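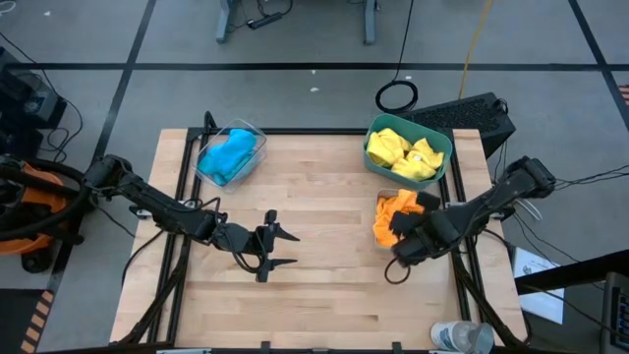
Bench 8, orange cloth in translucent bin on maple top

Rallar Building, level 1 workrooms
Electrical and housekeeping inspection: checklist with comments
Inspected by: Beatrice Mabula
Reviewed by: Kipchumba Nyaga
Period: October

1. Fixed wiring and outlets
1.1 Switchboard labelled and accessible. Pass. Clearance in front of the board is more than 500 mm.
1.2 Safety switches trip on test button. Pass. Circuit 3 was stiff to reset. Replace at next shutdown.
1.3 Outlet covers intact. Fail. Cracked plate beside the north door. Tagged out, work order 171 raised with Mosoti Electrical.
1.4 No piggyback plugs or daisy-chained power boards. Fail. Two boards in series behind the kitchenette fridge. Removed during inspection.

2. Portable appliances
2.1 Test tags current. Pass, except kettle (tag unreadable). Kettle withdrawn until retested.
2.2 Leads free of cuts and kinks. Pass.
2.3 Leads kept off walkways. Partial. Vacuum lead left across the corridor at 8 am. Cleaning contractor (Jondesell) advised.

3. Exits and fire equipment
3.1 Exit signs lit. Pass. The stairwell fitting flickers on battery. Recheck next month.
3.2 Extinguishers on brackets, gauge in green. Pass.
3.3 Fire door closes and latches from any position. Fail. East door stops 100 mm short of the frame. Closer needs adjusting.
3.4 Evacuation plan matches current layout. Fail. Plan still shows the old Adura storeroom wall.

4. Benches and storage
4.1 Bench edges free of splinters. Pass.
4.2 Wiping cloths used with solvent go in the lidded metal can. Pass. Dry microfibre cloths may be kept at the bench.
4.3 Open bins not used for liquids or sharps. Pass. 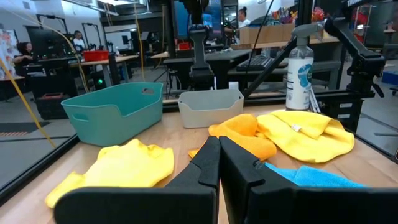

Item 4.3, teal and grey bins

4.4 Shelving fixed to wall. Partial. One bracket loose in the supply cupboard.

5. Lighting and floors
5.1 Tubes working. Pass.
5.2 Floor coverings flat and secure. Fail. Vinyl lifting at the kitchenette threshold. Taped for now, relay the strip.

Reviewer's comment (K. Nyaga): 3.3 takes priority over all other items. Mark 1.4 closed. Leave 2.3 open until the next inspection.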